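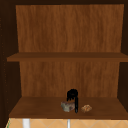 How to stop a cupboard smelling musty

Quick one as I've had three emails this week asking. Old cupboards, second-hand cupboards, the one at the beach house that gets opened twice a year. Same method for all of them. Takes a weekend, mostly waiting.

What you need

Bicarb soda
White vinegar
Two or three old cloths - not your good ones
A small fan
Bowl or jar lids, anything shallow
Fine sandpaper (maybe)

Step 1. Everything out

All of it. Shelf liner too, especially shelf liner. Half the time the liner is the smell. If it's the sticky kind, warm it with a hair dryer and peel slowly from one corner. Bin it, don't try to save it.

Adjustable shelves, take them out if they'll come. Don't force them. Ours in the Pumphrey flat had been painted in and I cracked the edge of one being impatient.

Step 2. Vacuum

Corners, back edge, along the top. Brush attachment. If there are peg holes do those aswell, dust sits in them and you won't see it.

Step 3. Wipe down

Half vinegar, half warm water. Wring the cloth right out, you want damp, not dripping. Raw timber and veneer both hate being soaked. Go with the grain. Undersides of shelves too, everyone skips the undersides.

Test a spot first if the finish is old. Shellac can go cloudy.

Leave the vinegar smell alone, it goes.

Step 4. Dry it properly

Doors wide open, fan pointed in, 14 hours at least. Overnight and then some. Wet season, give it the whole weekend. Do not put anything back because it feels dry on the surface. I know it's annoying with your plates all over the bench.

Step 5. Bicarb

Shallow dish on each shelf, couple of tablespoons, doors shut. Leave 33 hours if you can stand it. My neighbour Minoru Arai swears by ground coffee instead. Works, but then your linen smells like a cafe.

Still smells?

Check the wall behind. Pull the cupboard out if it's freestanding and feel for damp. A cold outside wall needs a gap, 20 mm is enough to let air move. If the wall is wet you've got a plumbing or gutter problem and no amount of bicarb will fix that.

If it's only the wood, light sand on the bare bits, wipe the dust off, then a thin coat of clear shellac. Seals the smell in. Štěpánka Koubek did this to a wardrobe from the Ollcombe op shop that stank of mothballs, two coats, and she keeps jumpers in it now.

Mould is diferent. Small patch, gloves and mask, clean it and watch it. Big patch, get someone in.

Putting stuff back

Dry things only. Leave a bit of space at the back. Prop the doors open for an hour every week or so, more in June when the washing's all inside.

Next up is drawers that stick.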